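Hernholm Kitchen Trial: second progress report
To: Sibel Gökçe, Petersen Fund
From: Vittoria Costa, Prasum
Aug 30, 2021
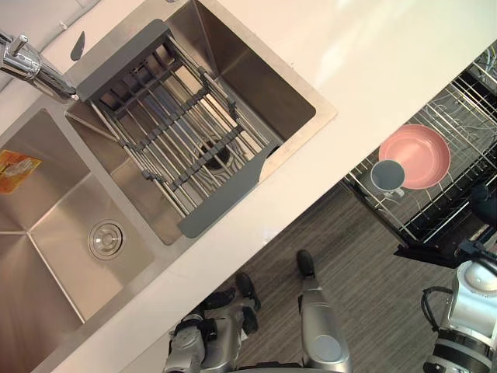

Where we are

The question you are paying for is whether a machine can empty a dishwasher in an ordinary kitchen. The short answer is yes, if you don't need the dishes soon. Cups are going well. Plates are going, in the sense that they leave the rack and reach the counter, at a pace that has given Flynn Rewi time to catch up on his reading.

We have logged over 500 pickups since the last report. Shallow plates remain the trouble. The fingers have to get under a rim that sits close to the tines, and when a cup overlaps the plate the planner thinks hard and then goes for the plate anyway. Murray Doolan has rewritten that part twice. The current version takes the cup first in most runs – we'd like it to be all of them.

Steel is the other problem. The sink and the faucet throw back enough light to confuse the depth readings, so anything set down near the basins is partly guesswork. Rostyslav Levchenko has a filter that helps in the mornings.

Money

We are within budget apart from crockery. The original line allowed for 40 plates, and we have asked Clolomlow to quote for 200 more.

Next

In September we move on to the lower rack with mixed loads, and then to cutlery, which the team has been putting off. You asked in your last letter when you could have one at home. My own dishwasher is still emptied by my son, who is slower than the robot but needs no calibration. Please send comments on the revised crockery line before we place the order.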